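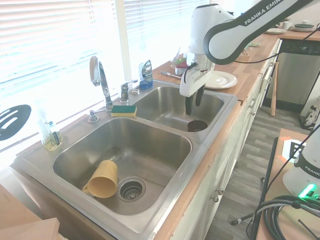
Hortensia Alvarado
Staff writer, kitchens and fixtures

How to clean a double-basin stainless steel sink set in a butcher-block counter

A stainless sink in a wood counter needs two different kinds of care. The steel tolerates water and a fair amount of scrubbing. The wood around the rim tolerates neither for long. The procedure below takes 20 minutes for two basins, plus drying time.

What you need

Liquid dish soap
A two-sided sponge (foam on one side, scouring layer on the other)
Baking soda
White vinegar
A soft toothbrush or small bottle brush
Two dry cotton towels
Food-grade mineral oil, for the wood

Step 1. Clear both basins

Remove mugs, flatware and anything else left on the basin floor. A mug lying near the strainer holds a little water under its side and leaves a ring on the steel. Take out any loose stopper or drain cover and put it on a towel. Lift out the strainer basket if yours is removable. Some are fixed and have to be cleaned in place.

Step 2. Rinse and find the grain

Rinse each basin with warm water. Brushed steel has a visible grain, usually running the long way. All scrubbing should follow it. Circular strokes leave fine scratches that show under window light.

Step 3. Wash with soap

Put a small amount of dish soap on the foam side of the sponge. Wash the walls first, then the floor, then the corners. Keep the scouring side off the walls. It may be used on the strainer, lightly, if food has dried in the perforations.

Step 4. Treat streaks and smudges

Faint streaks on the floor of a basin are usually mineral deposits. Dark smudges low on the wall are more often metal transfer from pans. Sprinkle baking soda over the damp steel, leave it for 2 minutes, and rub along the grain with the foam side. For deposits that remain, wipe with a cloth dampened in vinegar and rinse at once. Do not use chlorine bleach or steel wool on any part of the sink.

Step 5. Clean the drains

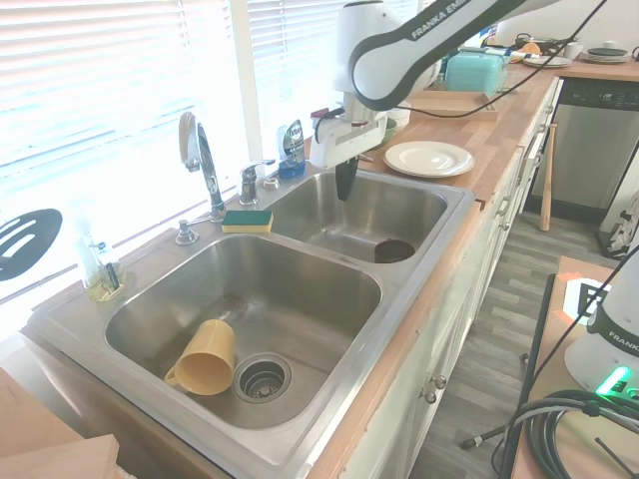
Work on one drain at a time. Brush the ring around the opening, then the strainer perforations, then the underside of the stopper, where most of the film collects. Rubber stoppers should be washed in soap and water only. Dayana Carhuamaca, who fits sinks in Astville, recommends replacing a stopper once its edge feels tacky - cleaning will not restore the seal.

Step 6. Faucet, lever and soap pump

Wipe chrome with a soapy cloth. Run the toothbrush around the base of each fixture, where soap residue hardens. Lift the sponge and any bottles off the ledge and clean under them. A sponge stored flat on the deck dries slowly, so stand it on edge when finished.

Step 7. Dry the steel, then the wood

Dry the basins from the top down with the first towel. Use the second for the counter, pressing it into the joint between rim and wood. Leave the counter uncovered for 30 minutes before oiling. Apply a thin coat of mineral oil along the wood grain, wait 20 minutes, and wipe off the excess.

How often

Steps 1 to 3 daily, in shortened form. Step 4 weekly, or every two weeks in soft-water areas. Oil the counter near the sink monthly - more often if water no longer beads on the surface.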